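## 3. Rules for Recording Sessions

The Avholm group wrote its own rules for collecting folding demonstrations with hand-held grippers. Published safety standards for fixed arms cover guarding and stop functions, and neither applies to a tool carried by a person. We therefore used the Tanell lab checklist as a base and removed the items on fencing and payload.

### 3.1 Equipment checks

Each gripper carries a printed number. The operator enters it in the session log before the first take. A take without a logged number is rejected at review, even if the motion is usable.

Finger travel is tested with 12 full open and close cycles. Screws on the housing and the finger mount are checked by hand. Lenses are wiped with a dry cloth only.

### 3.2 Home sites

Sessions in private homes follow three added rules:

- The resident signs the consent form and marks which rooms may be recorded.
- Mail, screens and photographs of people are moved out of the room.
- Furniture and other belongings stay as they are. The Nestero training set needs ordinary clutter, and a cleared room lowers its value.

### 3.3 Garment tasks

One garment is handled per take. It starts spread flat, with the collar away from the operator. Sleeves may be left bunched or folded, and the log must say which. Takes are limited to 200 seconds. The operator rests after 11 takes.

The striped polo shirt below was logged as "right sleeve bunched." Both grippers have yellow fingers, and the number 0054 is legible on the sticker of the nearer one.

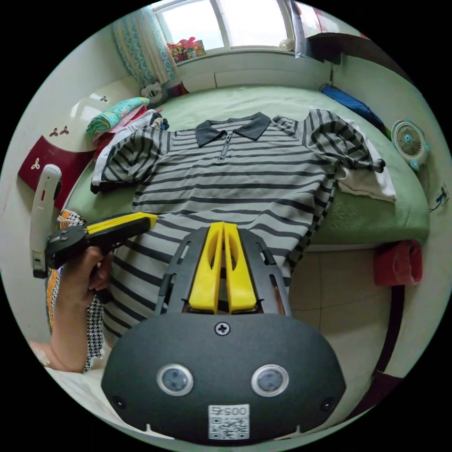
### 3.4 Review and rejection

A second student reviews every take. Grounds for rejection are a missing gripper number, a bare hand touching the garment, or a face in view. Of around 2000 takes submitted by September, most rejections fell under the first ground. The Guimarães site moved number entry to the start screen of its log, and we recommend the same change at Avholm.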